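Prandura Opens Its Furniture Repaint Shop in Brelstead

BRELSTEAD, 20 July 2021 — Prandura, the small firm that has spent years talking people out of throwing away their grandmother's furniture, now has a front door of its own.

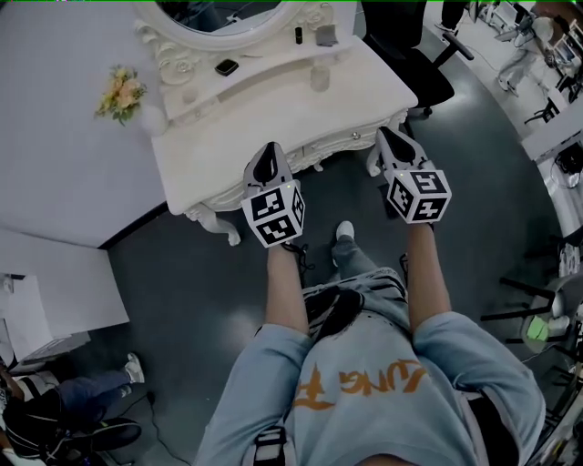
What the shop does

Customers bring in a dresser, a side table or a vanity with more scrollwork than they remember agreeing to. Prandura strips it, mends it and paints it. White remains the most requested color, despite the 200 others on the wall and the staff's gentle hints about green.

Most jobs take three weeks. Carved pieces take longer, as anyone who has tried to sand the inside of a curl will understand.

Paint and prices

All work is finished in Lutik, a water-based paint that Prandura mixes in the back room. The company tested it on nearly 2,000 drawer fronts before it was happy, and it would now like to give some of those drawer fronts away. Please ask at the counter. Please take several.

Small pieces start at $200. Quotes are free, and so are opinions, though the second kind can be declined.

Evening classes

A beginners' class, held in the former Mathebula hardware store next door, starts in December. Each class has room for 20 people and their chairs. Students should wear clothes they have stopped caring about.

Visiting

The shop is open daily except on public holidays. Parking is behind the building — the loading bay is for wardrobes. Press requests can be left at the front counter.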